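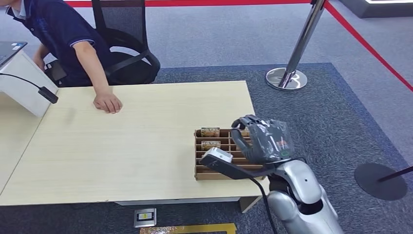
4.2 Positioning the base unit

The Westesance desk ventilation unit draws air through the grille on its underside and returns it through the rear slot, and both openings must stay clear whenever the unit is running. Choose a level surface that does not move when leaned on. A large wooden table of the kind shown, with a hand resting on it and an office chair behind, is suitable, provided the base unit stands well back from the place where papers are normally spread out. Keep the rear slot at least 170 mm from any wall, screen or curtain.

1. Remove the transit film from the underside of the base unit.
2. Fit the four rubber feet. Press each foot until it clicks.
3. Place the base unit on the chosen surface with the status lamp facing the user.
4. Check that the unit does not rock. If it does, turn the front left foot anticlockwise until it touches the surface.
5. Measure the gap behind the rear slot and adjust if necessary.

Caution: Do not stand the unit on carpet, a tablecloth or a desk mat. Soft materials block the lower grille and the unit will shut down with fault code E3.

Note: The Arwood wall bracket is supplied separately. If the bracket is used, omit steps 2 and 4 and follow the leaflet packed with it.

4.3 Fitting the filter

The filter is packed in a sealed bag in the lower tray of the carton. Leave the bag closed until the base unit is in its final position.

1. Slide the side cover towards the rear and lift it off.
2. Open the bag and hold the filter by its card edges.
3. Insert the filter with the printed arrow pointing towards the rear slot.
4. Refit the side cover. It must sit flush along its whole length.

Caution: Do not wash the filter. A damp filter must be discarded.

Filters are rated for 700 hours of running time. The filter lamp shows amber when this is reached. Replacement filters carry the part number G-325 and are sold singly. Filters for the older Toledo model are the same width but deeper, and will prevent the cover from closing.

4.4 Connecting the supply

1. Check that the switch on the base unit is at O.
2. Push the low-voltage plug fully into the socket marked DC IN.
3. Route the cable through the clip beside the socket.
4. Connect the power adaptor to the mains and switch on at the wall.
5. Set the switch to I. The status lamp flashes green during the self-test, then stays lit.

Caution: Use only the adaptor supplied. Do not run the cable under a chair or across a walkway.

If the lamp flashes red, switch off, wait for the fan to stop and repeat from step 1. If it flashes red again, see section 7.

4.5 Resetting the filter timer

Reset the timer each time a new filter is fitted. With the unit running, hold the fan button until the filter lamp goes out. Release the button within two seconds, otherwise the fan speed returns to its factory setting.

Units with a serial number ending in 108 have no separate filter lamp. On these, the status lamp shows amber instead and the procedure is otherwise the same.

Section 4 revised May. Corrections to Emiliano Ibarra, Technical Publications, Gridenitz.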